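4.2 What counts as finished: clearing a shared table

We turn now to the part of the Nomley study that gave us the most trouble and, we will admit, the most pleasure, namely the question of when a person clearing a table decides that the table has been cleared. In the interviews almost everyone gave us the same brisk answer, which was that you throw out the trash and put the rest away. When we sat down with the diaries and the pictures, though, the word "trash" had a great many edges to it, and the phrase "the rest" had even more. Our corpus for this section comes to 2795 short written entries, gathered from households and small workplaces that had signed up through the Luvatport mailing, and we have read every one of them at least twice.

The entries follow a fairly steady order. Packaging goes first. Boxes are large, they make a satisfying difference once they are gone, and people rarely stop to wonder whether they might be wanted later (the exception is the box for something new, which many of our participants kept for months with the best of intentions). Cups go next, then paper, and after that the pace drops off sharply. We follow Tallow, our own coding scheme, in calling these the easy pass and the slow pass, and the point where one gives way to the other is marked in the diaries by little phrases such as "and then I got to the bits."

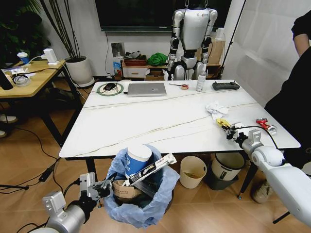

Figure 7. A worktable and lined trash bin, with two wastebaskets under the table.

The slow pass is where people begin to disagree with one another, and often with themselves. Something can be useful and still be in the way, and our participants had all sorts of private rules for such things, from "if it has a lid it stays" to "if I touched it this week it stays." The table in Figure 7 shows the difficulty rather nicely: a long product box, some brown cardboard and a cup are in the bin, while a crumpled tissue shares the tabletop with a laptop, a mouse on its pad, a screwdriver, a small roll of orange tape and a spray bottle. Most readers would agree on the tissue in an instant. The tape and the screwdriver are another matter, for they belong together in a drawer in one household and live on the table in the next, and the spray bottle is harder still, being a thing people fetch for cleaning and then leave standing where they used it. In the diaries we coded this last group as "lingering tools," and they turned up in 300 entries.

We had expected that having more places to throw things would shorten the slow pass. The Darwish households, who kept two or more wastebaskets within reach of the table, did speak warmly of the arrangement, but they also wrote at length about which basket was for what, and several confessed that the smaller ones were forgotten until they overflowed. We would like to return to this with a larger sample, and with a better question about liners, which came up far more often than we had planned for and which our April questionnaire left out altogether.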